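Encyclopedia > Places > Islands > Imska

Search the encyclopedia Go Advanced

Imska

Imska is a small inhabited island reached by ferry from the port of Umham, a crossing of 28 kilometres that the timetable describes as scenic and most passengers describe as long. It has a permanent population of 359, one village (Estent) and 4 beaches, one of which is sand.

Geography

The island is low in the south and rises to Rusnák, a hill of 132 metres known locally as the Mountain. A marked path leads to the top, where there is a bench and, in clear weather, a view of Umham. The west coast is mostly cliff and the east coast mostly mud, much admired by wading birds.

Tourism

Visitors began arriving in numbers once the pier was lengthened, the earlier one having stopped short of the water at low tide. The season opens in May, when the ferry goes daily and the bakery in Estent starts charging for the window seats. Lodging is in guest houses - the island's only hotel closed after two summers and is now the school. Camping is allowed behind the sand beach, as is the wind. 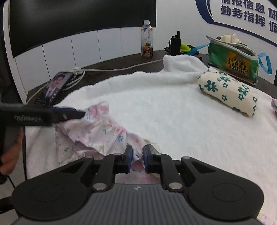

Estent, Aug 31, 2020 - The ferry moved to its autumn timetable today, with sailings on Tuesdays and Fridays only. Day trips are still possible for anyone whose day lasts from Tuesday to Friday. The Rusnák path stays open all year, and the bakery closes at noon.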